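El Nulico se queda a un out de barrer la serie en Pitham

Julio deja al Nulico con dos victorias y una derrota en su visita al campo de Pitham, y con la sensación de que el tercer partido se escapó por muy poco. El equipo perdió 4-3 en diez entradas después de llegar al final de la novena con ventaja de una carrera y dos outs en la pizarra. Un rodado lento por la línea de tercera, que picó mal delante de la base, permitió el empate. En la décima, un elevado de sacrificio decidió el encuentro.

Los dos primeros partidos tuvieron poca historia. El viernes por la noche no hizo falta usar el bullpen hasta la octava, y en el segundo el Nulico anotó cinco carreras en la primera entrada, tres de ellas con dos outs. La defensa cometió un solo error en toda la serie, un tiro alto del campocorto que no costó nada.

La asistencia del tercer partido fue de 722 espectadores, la mejor de Pitham en lo que va de temporada. Unos cuantos viajaron desde Larow en el autobús de la peña, que volvió pasada la medianoche por culpa de la entrada extra.

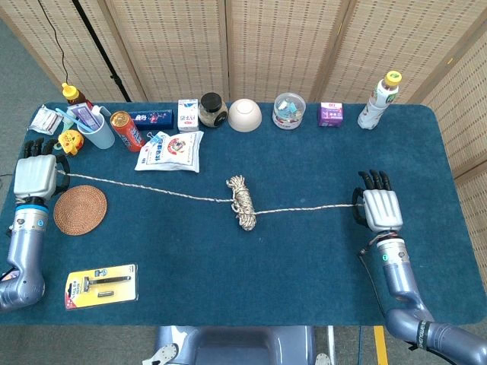 Tsegereda Asfaw escribe que no entiende por qué se dejó al abridor en el montículo para empezar la novena. Llevaba ya demasiados lanzamientos, dice, y los dos últimos bateadores de la octava le habían conectado fuerte, aunque a las manos del jardinero central. A su juicio, el relevo tendría que haber entrado con las bases limpias y no con un corredor en segunda.

El cuerpo técnico lo ve de otra manera. El abridor pidió seguir y el relevista habitual había trabajado en los dos partidos anteriores – en el segundo, más de lo previsto. El zurdo estaba disponible, pero a Pitham le tocaban tres bateadores derechos seguidos.

El próximo rival es el Weldu, que llega al campo de Larow con el mejor promedio de bateo de la liga y con problemas detrás del plato: su receptor titular no volverá hasta septiembre por una lesión en el pulgar. El Nulico recupera a su segunda base, que ya entrenó con el grupo y saldrá como noveno en el orden.

Las entradas para la serie contra el Weldu están a la venta en la taquilla del campo. El aforo es de 2,000 localidades y los abonados conservan su asiento habitual. Quedan 40 plazas en la grada cubierta, detrás de primera base. Las puertas se abren una hora antes de cada partido.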